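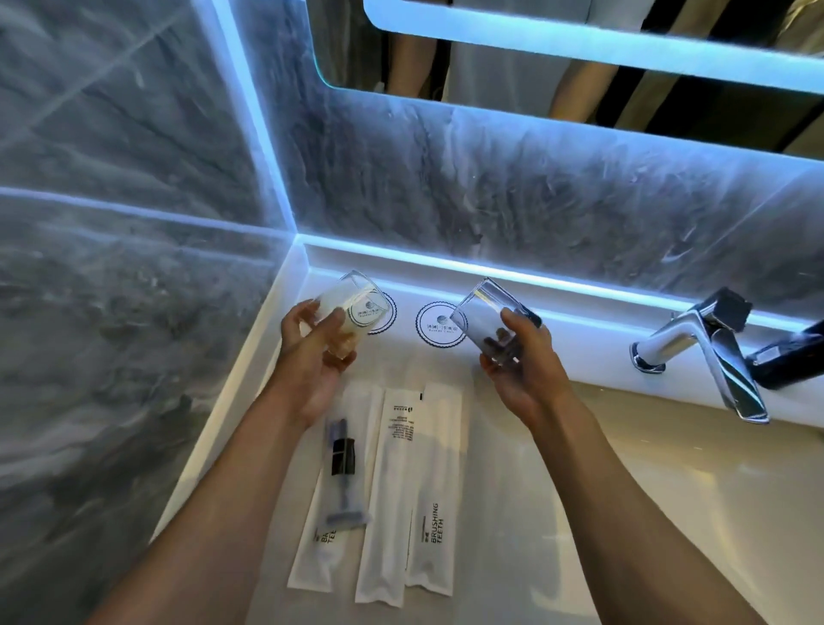
Can I fill the Tullia travel steamer with ordinary tap water?
Tap water is fine in most places. If you live somewhere that furs up a kettle in a month, use filtered water, or be prepared to descale more often (see page 36).

3. First use

You will need the steamer, its tank, a hanger and one garment you are not emotionally attached to. The first burst of steam may carry a few drops of water left over from factory testing, and they have a talent for finding silk.

1. Check that the steamer is unplugged. Press the grey catch and slide the tank downwards.
2. Open the rubber bung and fill to the line marked MAX. The line is meant as a limit. Previous owners of the Braster model treated it as an opening bid.
3. Push the bung home and wipe the tank dry on the outside.
4. Slide the tank back until it clicks. A tank that only nearly clicks will come off later, over your shoes.
5. Plug in. The steamer draws 900 watts, so it should have a wall socket to itself. Do not use a bathroom shaver socket.
6. Wait until the light turns from red to green, which takes up to 40 seconds.
7. Point the head at the old garment and hold the trigger until the steam runs evenly and the spitting stops.

CAUTION: Steam burns. Never steam clothes while anyone is wearing them, including you, including just the collar.

Note: If the light flashes red and green by turns, the tank is empty or badly seated. Release the trigger, unplug and repeat steps 3 and 4.

3.1 Emptying the tank
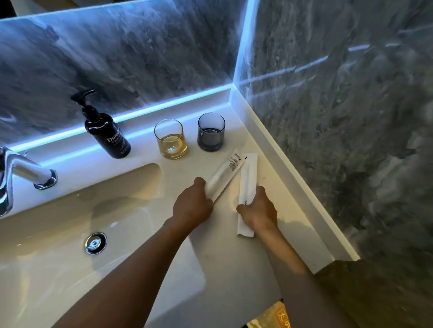
Empty the tank after each use, even if you mean to steam something else in the morning. You won't – and the water will sit there until your next holiday. Unplug the steamer, leave it to cool, and take the tank off well away from the socket. Any basin will do for pouring out. With a pop-up stopper in the drain, like the round chrome one here, make sure it is raised first. Don't be tempted by whatever is in the pump bottle at the back of the counter either: soap in the tank makes foam in the steam head, and foam in the steam head makes work for our repair bench.

1. Pour out the water and shake the tank gently.
2. Leave the bung open until the inside has dried.
3. Wipe the steam head with a dry cloth.
4. Coil the cable loosely. Do not wrap it round the handle, however neatly it seems to fit.

Note: The Mosholm pouch is for a cold, empty steamer. It is not waterproof, and the Ezeani clip on the side is for hanging up the pouch, not the steamer.

Spare bungs can be ordered by post. Mark the envelope for Yae Ebihara, Spares, and give the number printed under the tank.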